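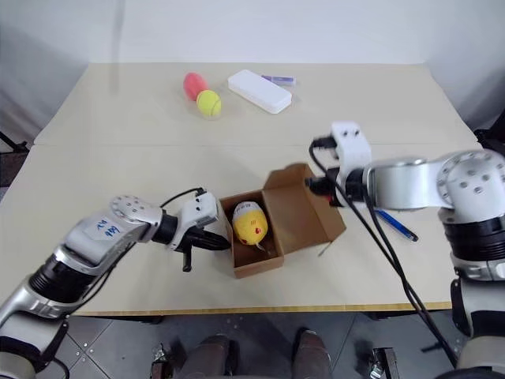 Night crew reckoned the projector was fine to leave on standby over the weekend, fan sounded a bit rough but it had been like that since May. Noted. Have put it down as a fail anyway, see item 4.

Pre-screening safety check, Fluvham hall, movie nights
Done 8 February 2021, before doors

1. Exits. Both clear. Left one sticks, needs a shoulder. Get the hinge looked at before the next family night.

2. Exit signs. Lit. Right hand one flickers when the house lights go down. Not a fail yet.

3. Aisle lights. 2 out, row F and row K. Spares ordered from Horkex, not here yet. Torch at the end of each row tonight.

4. Projector (Silier, the old one). FAIL on fan noise. Filter grey with dust, cleaned it, still rattles. Lamp counter says 1733 hours. Don't leave on standby overnight, switch off at the wall.

5. Screen rigging. Chains ok, pins in. Bottom batten has a split at the left, taped. Tape isnt a repair.

6. Speakers. Stands wide enough, sandbags on. Cable across the side aisle agian, moved and taped down.

7. Seats. 3 loose in the back rows, tagged. Keep people off them even if we're full for the Carhuamaca documentary.

8. Gap between front row and screen. Measured 600 mm at the corner, too tight for a wheelchair. Took out the end seat. Leave it out.

9. Extinguishers. Foyer in date. Booth one in date but was behind the poster tubes, now back on its hook.

10. First aid kit. Low on burn gel. Popcorn machine, enough said.

11. Popcorn machine. Cord fine, test tag current. Lid catch bent. Adults only on this one.

Still open: 1, 3, 4, 5, 7. Recheck before Friday's double feature, booth first.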